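Chapter 9
Building a Bin-Picking Station in a Shared Workshop

After studying this chapter, the reader should be able to:

lay out a picking station around an existing robot arm
secure a bin so that its position does not change between sessions
route cables and air hoses along a moving wrist
select a first set of objects for grasping trials
keep a trial log that another member of the workshop can use

9.1 Introduction

The earlier chapters dealt with small arms that can be carried by one person and bolted to a kitchen table. Many readers will go no further than this, and the methods given there are sufficient for light work. A shared workshop, however, may have access to a used industrial arm, and the work of building around such a machine differs in several respects from the work described so far. The arm is heavy, its reach extends past the edge of any ordinary bench, and its controller expects a fixed and known workspace.

The station built in this chapter is called the Foveck station, after the workshop in which it was first assembled. Its task is simple to state. A bin holds a number of unrelated household and workshop items. The arm must reach into the bin, take hold of one item, lift it clear, and set it down in a second compartment. When the bin is empty, the items are returned and the task begins again.

The reader is assumed to have completed the safety exercises in Chapter 3. No part of the present chapter should be attempted until the emergency stop has been tested and the boundary of the work area has been marked. In a shared workshop, this boundary must be agreed upon by all persons who use the room, including those who have no interest in the robot.

9.2 The Bin and Its Supports

Metal bins with sloping walls are preferred for this work. Sloping walls cause small items to slide toward the middle, where the gripper can reach them without striking the side. A vertical wall creates a corner in which a thin item may lie flat, and few grippers can recover it from there. The finish of the bin is of little importance. A used bin with scratches and worn paint is acceptable, provided that no sharp edge remains along the rim.

The bin should stand on a flat wooden surface and should be clamped to it. During the first trials at Foveck the bin was held by its weight alone. Over one long afternoon in August it moved 9 millimeters, and the picks taken near the walls began to fail. The cause was not found until the following session, when the arm touched the near wall on its first descent. Clamps were then fitted at the side, and the position of the bin has been checked before each session since that time.

Clamps of different makes and sizes may be mixed. Each one should be placed so that its handle and threaded rod lie outside the path of the arm, and each should be tightened again after the first hour of work. Loose boards near the bin should be clamped or removed.

9.3 Cables and Hoses at the Wrist

More hours are lost to poor cable routing than to any other fault in a station of this kind. The cable that serves the gripper must follow the arm through every position it can reach. If the cable is too short, it will pull against its connector when the wrist turns. If it is too long, it will hang into the bin and catch on the items there.

The following procedure is recommended.

Move the wrist by hand control, at low speed, to each end of its travel. At each end, measure the length of cable required. Use the greatest of these lengths and add enough for one loop beside the wrist joint. Tie the cables together at the front of the joint, but leave them free to slide at the next link. Run the wrist through its full travel again, at low speed, with one hand near the stop button.

Air hoses require a wider bend than electrical cables. A hose that folds will close, and the gripper will then lose force without any warning from the controller. The hoses supplied with the Norora gripper kit used at Foveck should be replaced if a crease can be seen when they are straightened.

Cable ties should be trimmed flush. A wrap of tape may be used to mark the point at which a loop begins – this makes it easy to see, from outside the work area, whether the cable has crept.

9.4 Choosing the Objects

A beginner is often tempted to start with identical blocks. Blocks are useful for setting the height of the gripper, but they teach very little about grasping. After the first session they should be exchanged for a mixed set. The Foveck set has 17 items, of which 16 are in use at any one time and one is held back as a test piece.

A mixed set should include items that are soft, items that are rigid, and items whose center of weight is hard to guess. Dolls and stuffed toys are valuable because their limbs point in several directions, and because clothing may be gripped by mistake in place of the body. Cloth is difficult in another way, as it takes a new shape after every drop. Flat kitchen utensils lie close to the floor of the bin and leave little room for the fingers. Metal parts with rings or hooks can be held at many points, only some of which permit a stable lift.

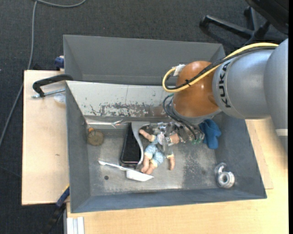

Items should be placed in the bin without arrangement. A person who sets them out by hand will tend to leave space between them, and the results will then be better than the station deserves. At Foveck the items are tipped in from a bucket and left as they fall.

No item should be used if it is made of glass, contains a liquid, or weighs more than half the rated load of the gripper.

9.5 The Trial Log

A trial is one attempt to remove one item. The result is recorded as a success only if the item is released in the second compartment. An item that is lifted and then dropped back into the bin is recorded as a drop, and a gripper that closes on nothing is recorded as a miss. A set of 300 trials is enough to compare two gripper settings, provided that the same objects are used throughout.

The log should also state who operated the station, which version of the Daltitz control script was loaded, and whether any clamp was found loose. These entries take little time to write – they are the ones most often wanted later.

9.6 Setting the Approach Height

The approach height is the distance above the bin floor at which the arm changes from fast to slow motion.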